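Open underside on a kitchen island, trap exposed

hvandenberghe
22 September 2018
Second-hand island, Distska carcass, white top with the sink already set in. White side panel on the left end runs to the floor. Under the counter the drain is in view, black pipe with a U-trap. I want to close it in before December. Options are a fixed back panel or a removable one on magnets. Floor is gray and streaked, covering 2 mm.
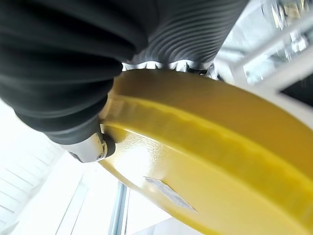
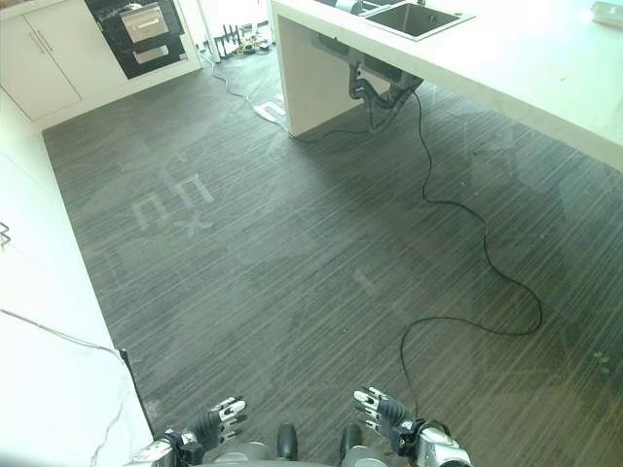
Outlet height is 159 mm above the floor. Maes quoted 959 for a fixed panel with a hatch, which seems high for one sheet and a cutout.

mokance_fitter
Don't fix it. A trap needs to come apart by hand. Magnets, four per panel, 13 mm diameter.

prurka77
Disagree on magnets. They let go when someone kicks the panel. Plinth clips at the bottom, two turn buttons at the top.

mokance_fitter
Clips need a level floor. A covering over an old screed rarely is.

hvandenberghe
Level is off by roughly 2 mm across the length of the island.

prurka77
Clips will take that up. Adjust the feet first.

W. Kuipers
Leave it open. You see a leak the day it starts. If it must be closed, cut a vent slot at the bottom and seal the panel edges on all four sides.

hvandenberghe
Open is not an option, the stools go on that side. Going with clips and a slot. Will post the cut list when the sheet arrives.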